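Looking After Wooden Boards

Posted 5 Jul 2021 by Seung-woo Song

A wooden board lasts for decades if it is kept oiled and never left to soak. Most of the ones people bring me have been through a dishwasher. The heat opens the joints, and after that the planks start to cup.

Washing

Wipe the board with a cloth, warm water and a drop of dish soap. Do both faces, even if only one was used. Rinse quickly and dry with a towel, then stand it on its long edge overnight. A board left flat on a wet counter takes up water on one side and bends.

For onion or garlic smells, rub with half a lemon and coarse salt, leave five minutes, and wipe off.

Oiling

Use food-grade mineral oil. Olive and sunflower oil go sticky and then rancid. I buy the Cemero bottle because the cap doesn't leak, but any drugstore brand works. Warm the oil by standing the bottle in hot water, pour a small pool in the middle and spread it with an old T-shirt. Go with the grain and don't forget the ends, which drink more than the faces. Leave it overnight and wipe off what is left.

A new board wants oil once a week for the first month. After that, once a month is enough – more often in October when the heating comes on.
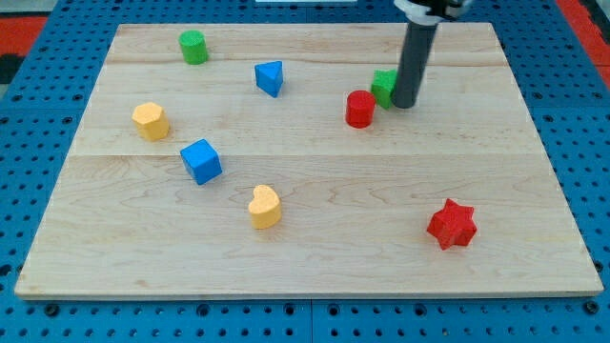 Maple planks, with a seam running across below the middle.

Check the seams when you oil. Run a fingernail along each joint. If it catches, the glue line may be starting to open. A hairline gap can be filled with board wax, two parts mineral oil to one part beeswax, melted together in a jar set in a pan of water. If you can slide paper into the gap, the board needs regluing. Use a waterproof wood glue, clamp it with light pressure and leave it a full day.

Sanding

Knife marks and raised grain come out with 126 strokes or so of patience and a cork block. Start at 120 grit, go to 180, then finish at 220. Wipe with a damp cloth between the last two, let it dry, and sand off the fuzz. There is no point going up to 3000 grit on a kitchen board. It only slows the oil down.

Storage

Keep boards upright with air on both sides. I use a Traswood rack – a plate rack does the same job.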